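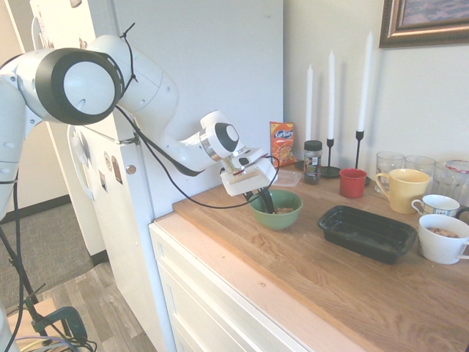
Kitchens > Small Spaces > Conversations

One counter, one stove, many snacks

27/07/2019

Share 30 | Comments 2

Print this article | E-mail to a friend

Orathai Bunnag answers the question before I have finished it. "No, I don't want a bigger kitchen," she says. "I had one when I lived in Zavala. I walked all day in it, and the food was not better."

She moved to the apartment in October, and the wooden counter was the reason she signed. "The bedroom is dark and the hallway has gray carpet, which I don't like. But I put my hand on this wood and I said yes." She oils it herself. The first bottle of oil cost her over 30 dollars, and she thinks now that it was too much.

I wanted to know what she does with the small foods, the cereals and the salty snacks, which in my own home are always open and always stale. She is strict on this point. "A bag that is open must be eaten or must be moved. If it stays open for one night, it is finished." She pours a little in a bowl, always the same green one, and eats from that. What is left in the bowl does not go back into the bag. 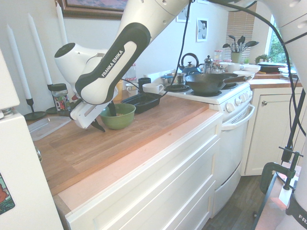 "My mother put everything back," she says, "and then the whole bag was soft." Instead she keeps the trays from takeout meals, washes them, and uses them for these last spoons of cereal. Her neighbor Shahab Kiani brings her more of them than she needs. I asked if she has no nice boxes. She has had them, she says, and she lent them, and they live now with other people.

We spoke also about the stove. It is electric, and she was afraid of it at first, after many years of gas. "The wok was angry with me," she says, and she laughs. She learned to heat it longer and to cook less at one time. The coffee she makes in a steel press, and she does not accept any discussion about this.

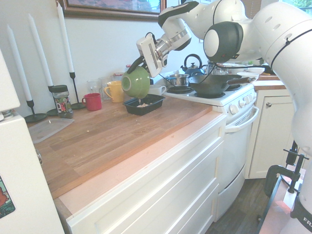 Pouring, for Orathai, is something that one should do slowly and low. Her friend Rosine Renaud pours from high, "like in a restaurant," and then there are oats behind the stove for a week. The tray should be set down flat first, and the bowl tilted over it only until the food begins to fall in a small stream. The clear lid can wait on the wood close by. Orathai does not like to search for a lid when the food is already in the tray.

And the candles? She has three tall white ones on the counter, in black holders, and I supposed they were for guests. "They are for me," she says. "When I eat alone I want also a nice table, but I have no table, so I have a nice counter."

Before I leave, she gives me a tray with granola for the train. She asks me to bring back the lid.

Interview by Clotilde Guérin

Comments (2) | Print | E-mail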